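Sportökonomie II: Vereinsführung und Personal
Skript zur achten Sitzung: Der Trainerwechsel während der Saison

Vorbemerkung für alle, die letzte Woche gefehlt haben: Wir hatten den Kaderetat abgeschlossen und sind bei der Frage hängen geblieben, warum Vereine ausgerechnet die Person austauschen, die am wenigsten kostet. Damit ist ein guter Teil der heutigen Sitzung schon beantwortet. Bleiben Sie trotzdem.

1. Ausgangslage

Ein Verein verliert. Er verliert weiter. Der Sportdirektor spricht dem Trainer öffentlich das Vertrauen aus, was in der Branche als Kündigungsfrist verstanden wird. Kurz darauf erscheint eine Pressemitteilung mit den Bausteinen »nach intensiver Analyse«, »neuer Impuls« und »menschlich einwandfrei«. Sammeln Sie solche Texte bitte bis zur nächsten Sitzung, wir werten sie gemeinsam aus.

2. Fallbeispiel Mudov

Der SK Mudov stand nach einer Serie von 8 Niederlagen auf dem vorletzten Platz. Die Mannschaft hatte im Sommer ihren besten Stürmer an Eren verkauft und als Ersatz einen Spieler verpflichtet, der vor allem verfügbar war. Entlassen wurde der Trainer. Unter dem Nachfolger Giang Phí gewann Mudov die ersten zwei Spiele, beide zu Hause, beide gegen Mannschaften aus dem unteren Tabellendrittel. Die Lokalpresse entdeckte eine neue Handschrift. Im Mai stieg der Verein ab.

Für die Klausur wichtig: Der Fall belegt gar nichts. Er zeigt lediglich, wie schnell man aus zwei Heimspielen eine Theorie baut. Wer ihn als Beweis gegen Trainerwechsel anführt, macht denselben Fehler wie die Lokalpresse, nur mit schlechterer Laune.
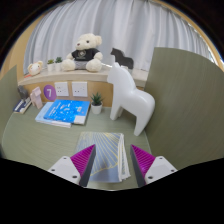

3. Regression zur Mitte

Trainer werden am Tiefpunkt entlassen. Nach einem Tiefpunkt geht es im Mittel aufwärts, auch wenn man an der Seitenlinie einen Gummibaum aufstellt. Um den Effekt eines Wechsels zu schätzen, braucht man also Vergleichsfälle: Vereine in ähnlich trostloser Lage, die ihren Trainer behalten haben. Die gibt es, sie machen bloß weniger Schlagzeilen.

Rechenaufgabe: Lirka holt in einer Saison mit 34 Spielen 50 Punkte, in der folgenden nach einem außergewöhnlich guten Lauf 78. Welche Punktzahl würden Sie für die dritte Saison erwarten, wenn sich am Kader nichts ändert? Begründen Sie in wenigen Sätzen. Die Antwort »Meisterschaft« wurde im vorigen Jahrgang mehrfach gegeben und bringt weiterhin keine Punkte.

4. Was der Wechsel trotzdem leistet

a) Entlastung der Vereinsführung. Der Zorn der Kurve hat eine Adresse und diese zieht gerade um.
b) Neuverteilung der Rollen im Kader. Ersatzspieler trainieren plötzlich, als würden sie dafür bezahlt.
c) Zeitgewinn. Ein neuer Trainer darf ein paar Wochen lang verlieren, ohne dass es ihm jemand ankreidet.

Dem stehen Abfindung, neue Assistenten und Spielerwünsche für den Winter gegenüber. Halliday zahlte zeitweise drei Cheftrainern gleichzeitig Gehalt und hatte dennoch Mühe, einen für die Pressekonferenz zu finden.

5. Zur nächsten Sitzung

Bitte Abschnitt 3 nacharbeiten und die Rechenaufgabe schriftlich mitbringen. Referat zur Vertragsgestaltung mit Ausstiegsklauseln: noch zu vergeben, wie schon in den vergangenen Wochen.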